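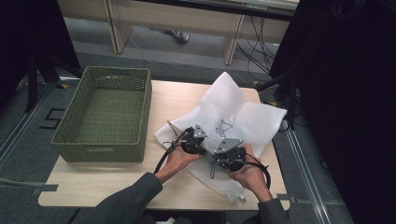 Minutes of the Arkdale Allotment Association, December meeting

1. Water
The meeting opened at 7:10 pm. The new pipe from Ristell costs 845 dollars. It was agreed to order it before spring. Members must close the tap by the lower gate after each use.

2. Rent
The rent for a full plot stays at 175 dollars for the next year. A half plot was discussed, but no decision was made.

3. Compost
Grandlow offers to bring 220 bags of compost. Two members asked if it contains peat. The secretary will write to them and ask. Until the answer comes, we do not order.

4. Other matters
The hedge on the road side is too high and must be cut. The key of the shed is still missing. Please look in your coats.

The meeting closed at 8:40 pm.

2 comments
Share

Related
Minutes, November meeting
Rules for bonfires
Waiting list for plots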